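Reading Room Group, minutes of the meeting, September 20, 2022

Present: Styliani Stefanou (chair), Zoi Xenos, Malachy Brennan, Stamatia Lambrakis, and me, Polyxeni Stamatopoulos, with the pen again. I type these up from my scribbles, so if I've got you wrong, shout before the next one and I'll fix it.

We started late (my fault, I had the key and I was still parking). Styliani got us going with last month's minutes, which everybody said were fine, although Malachy wanted it noted that he never promised to paint the shelves. He said he would think about painting the shelves. Noted, Malachy!

1. The magazines

This took most of the evening, and I enjoyed it more than I expected to. We now have more than 75 magazines waiting to go out in the reading room and they've been living in boxes from the Valentini sale for ages. Zoi wants them sorted by language first and then by subject. Stamatia would go by subject and forget the language, on the grounds that people who like space stories will pick up anything with a spaceship on it. We went back and forth on that for a good while.

We had some of the Chinese science fiction out on the table while we talked, and those are so much brighter than I remembered, all purple and pink. 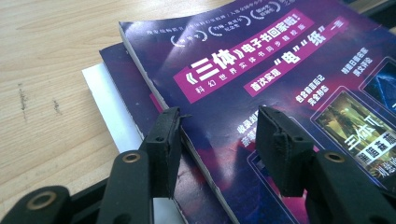
On the table: the 《三体》 cover, with another magazine under it.

Zoi can read a fair bit of Chinese and told us the big banner is announcing that the Three-Body e-book has "come home," and the line under it says it's proofread to match the Science Fiction World print books. Malachy read the novel in English two winters ago and talked about it until Styliani tapped her watch. I've put it on my own list now, so he can be pleased with himself.

Agreed: language first, subject second, with one mixed shelf by the window where Stamatia can put whatever she likes. Zoi will write the Chinese and Greek shelf labels and I'll do the English ones.

2. Covers and sleeves

Do we put the glossy ones in clear sleeves? They scuff along the edges if you so much as look at them, and Styliani hates seeing a nice cover get worn. She had a price from Folow for a pack of 72, and another from Clunditz that was cheaper but only came in the small size. Stamatia thinks sleeves make people scared to open things, and I'm a little bit with her there. 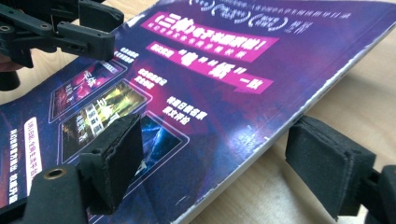 We did agree that whatever goes face out on the display rack gets a sleeve, and everything else can take its chances on the shelf. Styliani will order one pack from Folow and we'll see how far it goes. Malachy asked if the sleeves could be returned if they don't fit, and she's going to check before she pays.

3. The display rack

The Zorari rack has 11 pockets and one of them is bent. Malachy will bring pliers. We're going to change the front row every month, and Stamatia has already claimed December for cooking and knitting. Zoi would like a science fiction month before that, with the purple covers along the top. All in favor, me loudest.

4. Lending

Can people take magazines home? Last time we said no, and this time we said yes, for 30 days, with a name in the notebook. Current issues stay in the room. Styliani was not sure about this one and would like it looked at again once it's been running a while.

5. Anything else

The lamp by the armchair flickers. Zoi has a spare at home. Stamatia brought the almond cookies and there were none left by item 3, so she's been asked for a double batch.

To do before next time:
Styliani: sleeves, and ask about returns
Zoi: shelf labels, lamp
Malachy: pliers, further thinking about paint
Stamatia: mixed shelf, cookies
Me: English labels, a notebook for lending, and leaving the house earlier

Next meeting same place, same time. Styliani has the key.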